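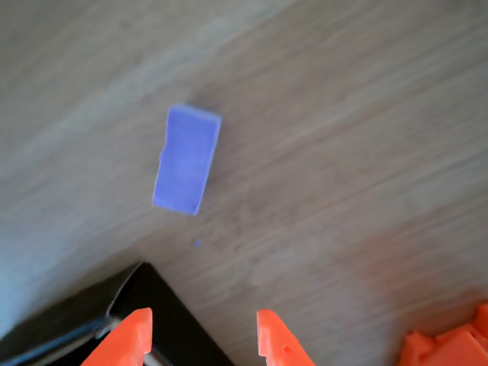

Home Contents Previous section Next section References

5. Handling Demonstration at the Priscombe Open Day

5.1 Purpose and setting

The grasping system was demonstrated to outside visitors in October, at the open day of the Priscombe workshop. The laboratory trials in Section 4 were run at Cleltden by operators who had helped design the task. The open day gave us a chance to run the same task with visitors standing near the table, with lighting we did not control, and with blocks that had already been used many times. The aim was to find out which parts of the procedure depended on the laboratory setting. No attempt was made to improve the success rate between demonstrations, and the control software was left unchanged for the whole of Wednesday.

Sessions lasted 30 minutes. Each began with a short spoken introduction by Urs Aigner, after which the system was run without a break until the session closed. Visitors were allowed to choose where a block was placed on the table, within the reach of the gripper. They did not operate the gripper themselves.

5.2 Objects and gripper

All blocks used at Priscombe came from the Fontana set described in Section 3.2. They are soft, light, and matte, and they deform under a modest closing force. Repeated handling damages them. Corners tear first, and small fragments come away from the long edges. A block lying ahead of the open fingers is shown in Figure 1. One long edge has a small notch, and a speck of the same blue-violet color lies on the tabletop a short way from the block. Wear of this kind matters because the width estimate is taken from the long edges, and a notch at the contact point shifts the estimate inward.

The gripper has two orange fingers with flat inner faces. The Grovitz controller closes both fingers at the same rate and stops on a current threshold. There is no tactile sensing. The threshold was set at Cleltden using new blocks, which are stiffer than worn ones, and it was carried over without adjustment. We return to this choice in Section 5.4.

5.3 Procedure

A trial started when the visitor's hand had left the work area. The system located the block, estimated the direction of its long axis, moved the open fingers to either side of it, and closed. The block was then raised and held before being released. A trial was scored as a success if the block stayed between the fingers through the whole holding period. A block that rotated in the grip but did not fall was also scored as a success, and the rotation was noted separately.

Three kinds of event were logged as failures. In the first, the fingers closed on empty space. In the second, the block was pushed along the table and never gripped. In the third, the block was raised and then slipped out. Trials stopped by the operator for safety were removed from the log and are not included in the totals below.

Visitors' questions were written down by hand between trials. Most concerned speed. Several visitors asked whether the system could pick a block from a pile, which it was not set up to do on this occasion. A smaller group wanted to know how the closing force was chosen, and this led to the longest discussions of the day.

5.4 Observations

The combined log from Cleltden and Priscombe holds 801 scored trials. The open day supplied the smaller part of these, and it supplied most of the slips. Nine slips occurred with the block already raised, all of them with blocks that had visible damage at one or more corners. The other failures were spread more evenly between new and worn blocks.

Damage to the upper end of a block does not by itself prevent a stable hold. The block gripped in Figure 2 has small notches at both upper corners and a step along its left side, and its front surface is pitted. It stands upright between the fingers, with a second block of similar color out of focus behind it. What matters is the state of the surfaces under the fingers, and these are hidden once the grip has closed.

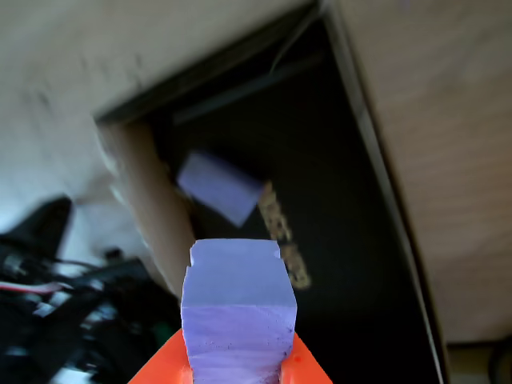 For this reason we looked again at the current threshold. A worn block compresses further before the motor current rises, so the fingers travel a greater distance before they stop. On some blocks the material was still yielding when the threshold was reached, and the grip relaxed slightly during the hold. The effect was small at Cleltden, where blocks were replaced often. At Priscombe the same blocks stayed in use all day, and the later sessions show it more clearly than the earlier ones.

Lighting had less influence than expected. The workshop has windows on one side, and the cast of the light changed during the afternoon. Detection of the block was not affected in any session. The axis estimate was noisier late in the day, but the error remained within the clearance of the open fingers and no failure could be traced to it.

5.5 Limits of the demonstration

The open day was not a controlled experiment. Visitors tended to place blocks near the middle of the table, so the outer part of the reach was poorly sampled. Some placed a block at a steep angle on purpose to test the system, and these trials are not marked in the log. Block wear was judged by eye after the event. A repeat using weighed blocks and a force gauge is planned at Cleltden and will use the two thresholds discussed in Section 6.1.

This site uses cookies to remember your reading settings. Accept Decline

Copyright the authors. Contact the editorial office. Back to top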